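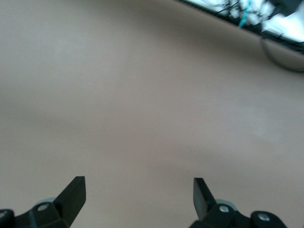
Worktables, Surfaces and Storage: Minutes of the May Meeting

Plarnevville Shared Workshop, main room
Last updated: 5th May

Present: Josiane Gautier (chair), Syahrul Kwok (minutes), six members
Apologies: none received

1. Minutes of the previous meeting

Read and approved with one change. The entry on the supply closet should say that the key is kept in the office, and the line about the hook by the door was removed.

2. Tabletops

Josiane said the beige tops have held up well over the winter but are showing wear in the places where people sit most. Two members asked if the pale smudges can be cleaned off or if the finish itself has changed. Syahrul tried warm water and dish soap on one table before the meeting. Some marks came off and some did not. He will try again with a soft cloth and white vinegar on a small patch near a corner and let the group know.

A member asked if the tops should be covered for glue work. After some discussion it was agreed that anyone using glue, paint or wood stain puts down paper first. Brown paper is on the roll under the window. A 100-foot roll lasts us most of a season, and Josiane will order another when this one runs low.

It was also agreed that knives and rotary cutters are used on a cutting mat only. There are two mats at present. One has a bad curl at one end and should be laid flat under books for a few days before anyone decides to throw it out.

3. Clearing at the end of a session

There was a long talk about this. The evening group has several times come in to find jars, tape and half-finished work left out from the afternoon. The afternoon group said they had been told they could leave things overnight. Josiane said this was true last year, when the room had one group a day, and the rule was never changed on the sheet.

Agreed: all tables are cleared and wiped before the group leaves. Unfinished work goes on the shelves along the back wall with a name on it. Anything without a name moves to the bin marked "Unclaimed" and is kept for one month. Syahrul will rewrite the sheet and tape it inside the closet door.

One member asked that chairs not be stacked on the tables, as the feet leave scratches. Agreed. Chairs are pushed in or stacked against the wall.

4. Replacement or refinishing

Josiane has a price from Guillot for refinishing the tops. It comes to $700 for the whole set, including pickup and return. The tables would be gone for 9 days. Himbridge was also asked but has not sent a price. A third option is to leave the tops as they are and buy washable covers from Iltine, but there was no price for these at the meeting.

Views were mixed. Three members were for refinishing, mainly on the grounds that covers slide and get in the way of careful work. Two were against spending the money this year and would sooner see the lamps fixed. One had no opinion. The vote was put off until the Himbridge price is in.

Action: Josiane to call Himbridge again. Syahrul to get a price for the covers.

5. Storage shelves

The top shelf is too high for most people and has become a place for empty boxes. The boxes will be flattened and recycled. The long rulers and the spare clamps will go up there in their place. The lower shelf stays as it is for now.

A request for lidded tubs was turned down for lack of space. The member who asked will bring in two tubs from home and see if they fit beside the sink.

6. Other business

The window nearest the sink sticks. Josiane has told the building office.

The tape measure with the yellow case is still missing. Please check your bags.

7. Next meeting

To be held in the same room. Syahrul will send the date once the evening group has confirmed its hours. The vote on item 4 will be taken first.

Minutes taken by Syahrul Kwok

Recent items
Room hours and key sign-out
Supply closet list
Using the cutting mats
Shelf labels: how to fill them in
Minutes of the previous meeting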